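Toy kitchen table opens at Vaher family center

November 9, 2023

A play kitchen table has opened in the east room at the Vaher family center, after a fall drive for toy food and play dishes brought in more than the organizers had asked for.

The drive ran through September and October. The center put a bin by the front desk and a second one at the Markarar branch library, and asked for toy food, cups, plates and small pretend appliances in good shape. The goal was 40 pieces. By the last day of October the two bins held 200.

"We thought we would get a few bags," said Pornthip Sukprasert, who runs the family program. "People must have been holding on to this stuff for years. One grandmother brought a whole suitcase."

Sorting took two evenings. Anything with a crack, a loose part or a missing battery cover was set aside, along with pieces too small for the under-threes. What passed was washed in the center's kitchen and left on towels overnight. Sukprasert said the center will bring the toys out a few at a time and change them every couple of weeks. Putting everything out at once did not go well in the spring, when the block corner opened.

The table itself is white and stands low enough for a four-year-old to reach across. It came from Drullon, the office furniture store on Mill Street, which was clearing its back stock. Zane Navickas, a parent who does repairs for the center, cut down the legs and sanded the edges.

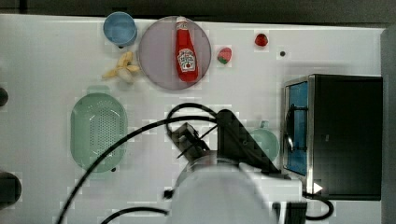
Navickas also went over the pretend appliances that came in through the drive. Several had real cords at one time, he said, and those were checked one by one before they went near the children's side of the building. Nothing in the room is plugged in during play hours.

"The kids want doors that open," he said. "If it has a door, they will cook in it. I would put the time into hinges before anything else."

The first set leans toward lunch. There is fruit, a banana with its peel coming away, and a ketchup bottle that Sukprasert expects will have to be replaced often. Ketchup was the item children asked for most when staff talked with them in the summer, ahead of pizza and eggs. Dishes were chosen in soft colors so that pieces from different sets would look all right together.

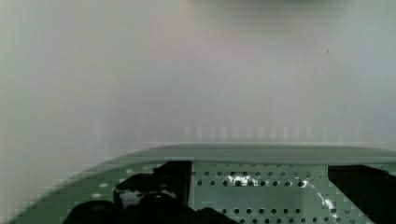

A close view of green parts with rows of round holes, against a pale background.

Storage was the harder question. The east room is also used for the parent coffee hour and for the Thursday sewing group, and the table has to be cleared for both. The center bought seven lidded tubs, which go on the shelf under the window. Each tub gets a picture on the front so that children who can't read yet can help put things away. Staff are still working on the pictures. For now the tubs have masking tape and marker.

Statutis, the hardware supplier, gave a $200 store credit toward the tubs and a rubber mat for the floor. The mat is on order. Until it comes in, the center asks that children wear shoes or socks with grips on that side of the room.

Sukprasert said the play kitchen is also meant for parents who want something to do alongside their children. A sheet near the door lists a few easy games, such as setting a place for someone, guessing what is in the bowl, and sorting the fruit by color. The sheet is in English, Spanish and Thai, and she would like help with a Lithuanian version.
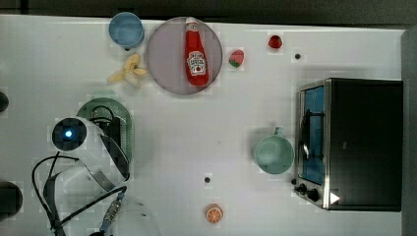 The table set with a plate, a light blue dish, ketchup and toy fruit, with the oven at right.

The east room is open for play from 9:30 a.m. to noon and again from 2 to 4 p.m., except during coffee hour and sewing. There is no charge and no sign-up. Children under six need an adult with them.

The center is not taking more toy food at present. It could still use child-size aprons, dish towels and a small drying rack, and these can be left at the front desk. A second drive, for dress-up clothes, is planned for February.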